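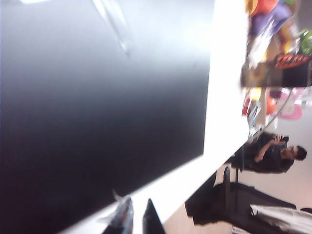
Keeping a Shared White Desk Clean and Clear

A white desktop shows every smudge, and a desk that several people use for laptops and snacks will need a little attention each day. Five minutes at the end of the afternoon is enough if the larger jobs are done once a month.

Daily wipe

Shut the laptop down and unplug it before you start. Wipe the desktop with a damp microfiber cloth and one drop of dish soap, working from the back edge to the front. Dry it with a second cloth. Gray marks that stay behind usually come off with baking soda and water — rub lightly, and test a corner first.

Laptop

Leave a laptop in the middle of the desk, with snacks and bags moved off to one side. A black screen or lid shows fingerprints, so use a dry cloth there and never spray anything on it directly.
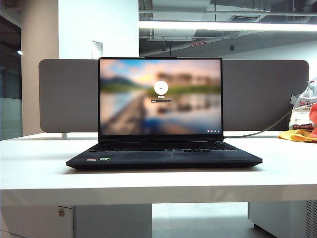 Palm rests pick up skin oil faster than the keys do. Wipe them with a barely damp cloth and go around any stickers, as the corners lift when they get wet. For crumbs, tip the laptop on its side and use a soft brush along each row of keys.

Cable slots

If your desk has a slot with a lid, open it once a month and vacuum inside with the narrow nozzle. Lay loose cables flat along the back edge. We tie ours with 18 cm strips of hook-and-loop tape, and a roll of 100 has lasted since September.

Snacks

Pick one corner for food and keep it there. Throw out empty plastic bags the same day. Opened packages go in a lidded box — ours is a Bonden, and any box that seals will do.
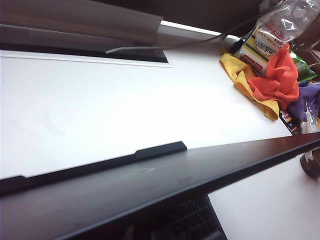

White desktop with the slot along the back and the snack corner beyond the cable.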